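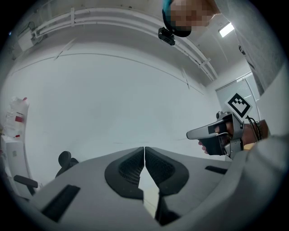
Chapter 3
Seating and Work Surfaces for Light Handling

Reading time: 3 minutes

Light handling covers the sorting, boxing and inspection of small goods at a table. The loads are low. Most faults in a light handling station come from the furniture: a chair that traps dust in its seams, a table with no clear zone, or a seat pressed into service as a shelf. This chapter treats the chair and the table as one unit. Lighting is left to Chapter 4.

After completing the chapter, the reader should be able to name the main types of seat covering, divide a table top into working zones, and record the state of a station on the form used in the Buvham survey.

3.1 Seat coverings

Woven upholstery is comfortable over long periods and quiet in use. It also holds lint and fibers shed by soft goods, and it must be vacuumed along the seams, around any trim and inside any recess. Mesh lets air through and releases dust more easily, but small parts can lodge in an open weave. Many chairs combine the two. Where a mesh panel is set into a fabric body, the joint between them is usually finished with a rim, and the rim is the first place to inspect.

Besnard divides coverings into closed, open and mixed. The same terms are used here. A mixed covering is cleaned by the method suited to its most delicate part -- in most cases the mesh.

3.2 The table top

A table top is divided into three zones. The near zone is kept free for the hands and forearms. The middle zone holds the container being filled or emptied. The far zone holds the item waiting its turn, placed so that it can be reached without leaning.

Soft goods of irregular shape, such as plush figures, are stood upright in the far zone if they will stand unaided. Laid flat, they take up more of the surface and small attached parts such as pom-poms may be crushed. A box belonging to the item stays next to it. Trays with a dark interior hide dark items and show pale ones well, a point to remember when choosing a tray for mixed contents.

A white top gives good contrast with most goods. Cream and pale gray packaging is the exception, and its edges can be hard to pick out under flat light. In the arrangement below, the plush figure stands toward the back of a white table with a cream-colored box in front of it and to one side, and the dark compartment lies nearer the worker. A mesh-backed office chair behind the table has a phone on its seat. Under the survey rules this is recorded as "seat in use for storage."
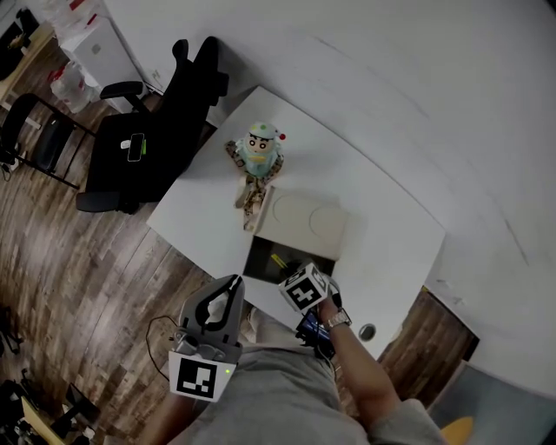 3.3 Recording a station

The Buvham survey returned 2,576 station forms. Each form has 2 parts, one for the chair and one for the table, and is filled in within 30 minutes of the start of work. The chair is recorded first. Items on the seat are listed before they are moved.

Terms to know: closed covering, mixed covering, near zone, far zone, seat storage.

Last updated 8/1/22

Comments

Annick Joly
Does "far zone" include a shelf fixed to the back of the table? Our Luvero benches all have one and we have been leaving it off the form.

Haziq Lubis
@Annick Joly We enter the shelf separately under "attachments." Section 3.3 could say so.

Lionel Maillard
The April printing called mixed coverings "composite." Students with the older copy will need the correction.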